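Thursday, 7 pm — Tandunach wiki, crossover page cleanup

Still on the Trorberg / Jafri crossover fic. Page was 191 tropes long when I started, most of them one-liners with no context. Got through A to D. Merged the two "Big Damn Reunion" entries, they were the same chapter. Cut 20 zero-context examples to the discussion page, didnt delete, people get upset.

Spoiler tags are a mess. Whole entries whited out, even the trope name. Fixed in the Characters tab only.

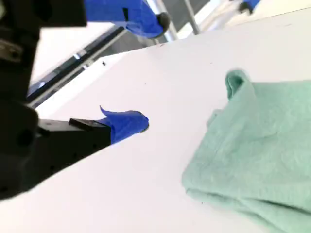
Where does the Wemico arc go, main page or its own subpage?

Own subpage. It was posted as a separate story and the author's notes call it a side story, so it gets its own header and a link back.

Continuity notes for whoever picks up E onward:
- ch. 7 contradicts the prologue on how the Jafri crew got their ship. List under Series Continuity Error, dont try to explain it
- the rewrite dropped 2 villains. Old-version tropes go in a folder at the bottom
- "Trorberg" is the city AND the show. Italics for the show
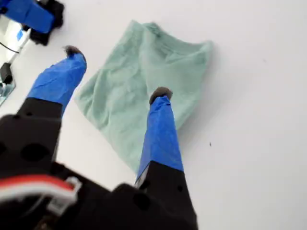
*Light green cloth, blue-taped fingers.*

Quote at the top of the page is too long — four people talking, nobody outside the fandom will follow it. Swapped in the short one from the bridge scene, old one moved to the Quotes tab. Might get reverted. Fine, will take it to the thread.

Also the recomendations blurb still says "updates weekly". Last chapter went up in February. 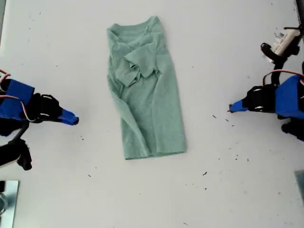

Changed it to "on hiatus" for now and left a note in the edit reason. Next up is E to H, then the crosswicking, which I have not touched at all. Half the trope pages dont link back.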